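Chapter 5
Keeping Things Cold: The Commercial Refrigerator

Most people who buy a refrigerator for a professional kitchen think they are buying cold. They are buying a pump. Cold cannot be poured into a cabinet; heat has to be carried out of it, all day and all night, and left somewhere else, usually in the face of whoever works the nearest station.

Anong Yimyam, who taught kitchen planning at Clulstead, used to begin this topic by asking her students where the heat went. The answers were inventive. One held that it was used up. Another believed the compressor ate it. By the end of the morning most had accepted that it went into the kitchen, and a few had begun to look at their employers' ventilation in a new and unfriendly way.

Consider the Lopes canteen, which serves 700 lunches on a working day and rather fewer on a Saturday. Its owners bought a tall upright cabinet and slid it into a snug gap beside the fryers, where it looked very smart. The condenser drew in hot, greasy air and the compressor ran without rest. By December the door seal had split, and the chef, Genivaldo Honorato, had taken to holding it shut with a chair.
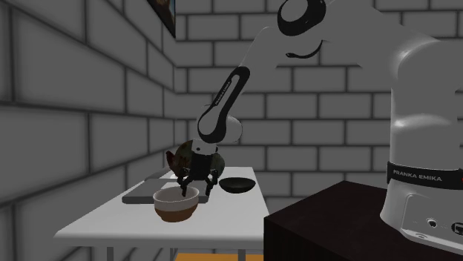 The chair was blamed on the manufacturer. In fairness to the manufacturer, page one of the manual had asked for a clear space behind the cabinet, and page two had asked again in capitals.

We shall return to the Lopes cabinet several times, as it managed to break nearly every rule in this chapter. First we look at the refrigeration circuit and its four main parts: compressor, condenser, expansion device and evaporator. We then turn to siting, door seals, defrosting and the daily temperature log, a document often completed in one sitting, in one pen, on the last day of the month.

Before you read on

Find a refrigerator you are allowed to move. Look at the condenser, if you can reach it, and note what is growing on it. Write down what stands within an arm's length of the cabinet and whether any of it gives off heat. Keep your notes for the exercise in section 5.3.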